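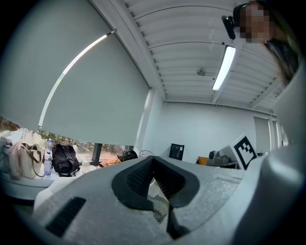
pichler_l
30 June 2022
Hello to all. My question is about storing onions and garlic in an apartment without a cellar. Until last year I lived in a house in Holroyd with a proper cold room, and I never had to think about it. Now I have one kitchen cabinet beside the stove and a narrow balcony that gets sun from noon. In July I will receive my share from the garden of my sister, mostly yellow onions and a small quantity of garlic. I would like to line the shelf with something that lets the air pass from under, and I am thinking of gray mesh with a grid of small holes. Are such small holes enough, or does it need a wide grid? The last onions I kept in the cabinet became soft after a few weeks and I lost the half of them.
Thank you in advance,
Luzius Pichler

marrowfat
Hi Luzius. Small holes are fine if there is space under the mesh. If you lay it flat on the shelf, you have just made a bumpy shelf. Put two strips of wood below and leave a finger of air. But I would worry more about the stove. Are they cured when you get them?

pichler_l
I believe they are cured for one week, perhaps less. My sister pulls them and lays them in the shed, then she drives down when she has time. The garden is at 921 meters, so the nights are cool there even in summer. The necks were still a little green last year.

marrowfat
There is your problem, I think. One week is too short. Two to three, until the neck is dry like paper and you can't feel any slip when you roll it between your fingers.

Tildy_B
I don't agree that mesh is worth the trouble. I hang mine in old tights with a knot between each onion, and I cut from the bottom. It looks silly but I eat my own onions until March. A cabinet with a door is a bad place whatever you put on the shelf.

oldcrate
Tights work for onions, but for garlic I prefer a braid. Which variety is it, Luzius? I grew Bekard for years and it keeps well. Asance is very sweet and good for salad, but mine never lasted past October, cured or not. If your sister grows a sweet one, no shelf will save you.

pichler_l
I asked her by telephone. She says Bekard in the two long beds and "something red" at the end - she does not have the packet anymore. The biggest weigh 400 grams, which surprised me.

oldcrate
Eat the giants first. Big ones and thick-necked ones go before the rest. The red too.

Tildy_B
And please no potatoes in the same cabinet.

pichler_l
I must confess there were potatoes in the same cabinet.

marrowfat
Ha. Well, move those. I know people argue about how much it matters, but potatoes like it darker and more humid than onions do, so they are bad neighbors in any case.

fenwick34
I will argue. I have kept both in one Grananico crate for years, with a sheet of cardboard between them, and nothing happened. Heat is what kills them. My pantry went up to 34 degrees (Celsius) one summer and everything sprouted or rotted, also the things that were stored alone. Measure the cabinet first. A cheap thermometer, leave it there overnight and also while you cook.

marrowfat
Cardboard soaks up whatever leaks, so you probably don't notice the bad ones until later. But yes, measure it.

pichler_l
I have put a thermometer inside. In the morning 23, after one hour of cooking with the oven 29. So the cabinet is out, also with mesh. There is a corner in the hallway behind the coats, on the north side, where it shows 19. I will make the shelf there, with the strips of wood under the mesh as marrowfat explained, and I will ask my sister to wait with the delivery until the necks are dry. For the garlic I will try to braid, but I have never done it. Does one braid before or after the curing?

oldcrate
Either. I do it when the leaves are half dry, they bend better. If they are already crisp, wrap them in a damp towel for an hour or so.

Tildy_B
Still say tights.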